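第六章　低压控制柜的导线选型与敷设

作者：Lempi Honkanen、Stella Mfinanga
07/04/2022

控制柜内的导线通常不是设备故障的首要来源，但在检修工时中所占比例较高。导线截面选择不当会引起压降和温升，敷设方式不当则会延长查线时间，并在后续改造中造成误接。本章讨论额定电压不超过交流1000 V的控制柜内部布线，内容包括导体截面、绝缘等级、颜色标识、线槽填充和端接工艺。柜外电缆的选型见第七章，接地系统见第九章。

本章采用的术语如下。“主回路”指向负载输送电能的回路；“控制回路”指用于接通、断开和联锁的回路；“信号回路”指传送模拟量或数字量测量值的回路。三类回路对截面、绝缘和间距的要求不同，设计时应分别列表，不宜在同一张接线表中混排。

导体截面的确定须同时满足三个条件：长期载流量不小于计算电流，线路压降不超过允许值，短路时导体温度不超过绝缘材料的极限。对柜内短距离布线，压降一般不起控制作用，载流量和机械强度是主要依据。同一线槽内敷设多根载流导线时，散热条件变差，载流量应乘以降低系数。降低系数与同时载流的导线根数有关，与线槽内导线总根数并不等同，初学者常在此处出错。

绝缘材料的选择取决于工作温度。普通聚氯乙烯绝缘适用于多数室内控制柜。发热元件附近的导线应选用耐温等级较高的绝缘，例如允许导体温度为105 ℃的品种。需要注意，该数值是导体温度，由环境温度与电流引起的温升相加得到，不能直接与柜内空气温度比较。

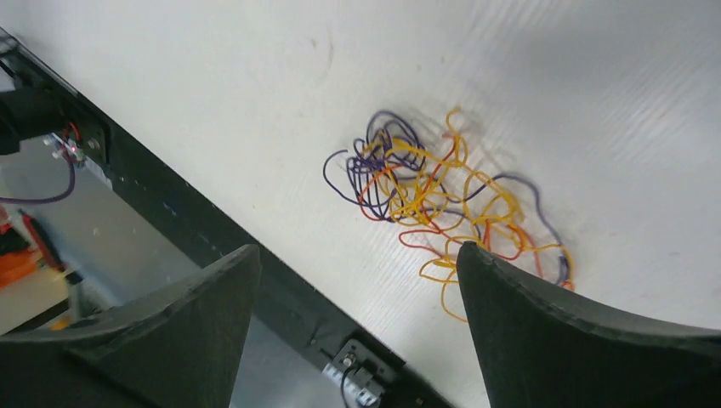 颜色标识的作用是使检修人员在不拆线的条件下判断回路类别。各国标准对保护导体的颜色规定较严，对控制回路的规定则留有余地，由制造厂在技术文件中说明。颜色只能区分类别，不能代替线号。紫、黄、橙红三种颜色的细绝缘线松散地缠成一团时，黄线在中间反复卷绕，凭颜色可以认出哪一段属于黄线，却难以据此确定某一线端通向何处。因此每根导线的两端均应套装线号管，线号与原理图一致，字符方向统一，套管在端接之前装入。

线槽的填充率按导线外径计算的总截面与线槽内截面之比确定。设计阶段应为后续增补留出空间。导线在线槽内应平行敷设，不得打结，转弯处的弯曲半径不小于导线外径的6倍。信号回路与主回路宜分槽敷设；无法分槽时，应采用屏蔽线，并使两者以直角交叉。连接柜门元件的线束应使用多股软线，在铰链两侧分别固定，中间留出柜门全开所需的长度。

端接工艺方面，多股软线应压接管形端头，不得搪锡后直接压入螺钉端子。锡在持续压力下发生蠕变，接触压力随之下降。每个端子接入的导线根数以端子制造厂的规定为准。

6.1节给出载流量的计算方法。6.2节以Merrick泵站的控制柜为例，说明由负荷表到接线表的完整步骤，原始数据由Josphat Nzioka整理。该柜在投运后的12月进行过一次改造，改造前后的线槽填充率见表6-2。6.3节讨论线号编制规则，并比较等电位编号与端子编号两种方式。习题共10道，其中计算题所需的导线参数列于章末附表。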